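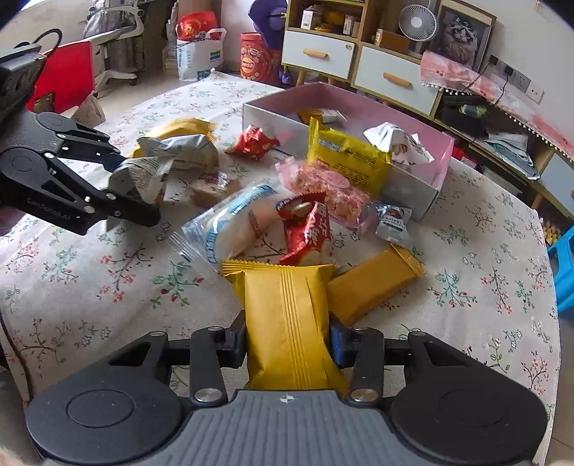 4. Setting Up the Heiskanen Countertop Water Filter

4.1 Before you begin
The filter connects to a standard kitchen faucet with a removable aerator. It is not suitable for pull-out spray faucets.

CAUTION: Use cold water only. Hot water damages the cartridge and voids the warranty.

4.2 Installing the cartridge
1. Turn the housing cap counterclockwise and lift it off.
2. Remove the seal from the cartridge and place the cartridge in the housing, arrow facing up.
3. Replace the cap and tighten by hand. Do not use a wrench.
4. Unscrew the faucet aerator and attach the diverter valve.
5. Open the cold tap slowly and check both joints for leaks.
6. Run water through the filter for 4 minutes and discard it.

Note: Fine black dust in the first water is loose carbon from the cartridge.

4.3 Replacement
Replace the cartridge after 400 gallons, or sooner if the flow drops noticeably. Order part Zirklow 42 from your dealer. Write the installation month on the label inside the cap.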